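The Upstairs Bath

The house in Vandlow came with a bathtub that the previous owners had described, in writing, as "a feature." My wife and I bought the place in June, mostly because of the feature, and we had owned it for two nights when the letter came.

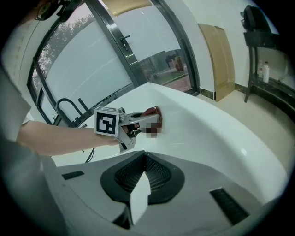
It was from the Dirisville Water Company, and it said that our household was permitted one bath a week, on Saturday, not to exceed 35 gallons, until further notice. It was dated eleven years earlier. It had been delivered that morning.

I called the number. A man picked up on the first ring, which is never a good sign with a utility.

"Is this still in effect?" I asked.

"Did you get further notice?"

I said we had not.

"Well, then," he said.

I asked if anybody else on the street was following it. He said he couldn't discuss other people's baths. I asked what happened if we went over. He put me on hold for a while, and I listened to a flute, and when he came back he said the fine was fifty dollars but that most people found the visit worse.

"What visit?"

"You'd have to go over to find out," he said, and he sounded a little wistful about it.

My wife is a law-abiding person. She once drove back to a supermarket in Nollik, 30 miles each way, to pay for a lemon. She read the letter twice and stuck it on the refrigerator, and from then on Saturday was bath night. We drew up a schedule. She had the even weeks and I had the odd ones, and the rest of the time we used the shower in the basement, which had two settings, off and Scotland.

I will say this for the arrangement, you look forward to things more. By Thursday I was choosing a book. By Friday I was difficult to talk to. When my turn came around I ran the water with one eye on the meter, got in, read four pages and fell asleep, and woke up cold with the detective still standing in the hallway. That book took me until the following spring.

In the fall we got to know the neighbors, a retired couple with a hedge. They had us over for soup. Around the second bowl I asked, in what I thought was an offhand way, how they managed with the baths.

They looked at each other.

"We're odd weeks," she said.

"We shower at his sister's in Grasso," he said.

Their letter was on the side of the refrigerator, under a magnet shaped like a trout. It was so yellow you could hardly make out the number. Neither of them had ever gone over. They had thought about it once, on their anniversary, and then had a second glass of wine and thought better of it.

I walked home and lay awake. At one in the morning I said to the ceiling, "I'm going to do it."

"It's a Tuesday," my wife said.

"I know what it is."

I filled it to the top. I used the good salts. I didn't look at the meter until afterward, when it had gone up by 400 gallons, a number I still can't explain and have decided not to ask about. Then I put on my robe and sat on the stairs and waited for the visit.

It came at nine. He was a small man with a clipboard and a wet umbrella, though it wasn't raining, and he wiped his feet for a long time. He went up and looked at the tub. He came down and accepted a cup of coffee. He told us about his knees, and then about his divorce, and then about a cruise he had taken where the buffet closed early - he had pictures of the buffet. He stayed until ten past four.

At the door he handed me an envelope. I opened it when his car was gone. It said that our household was permitted one bath every two weeks.

My wife put it up next to the first one. She's still even.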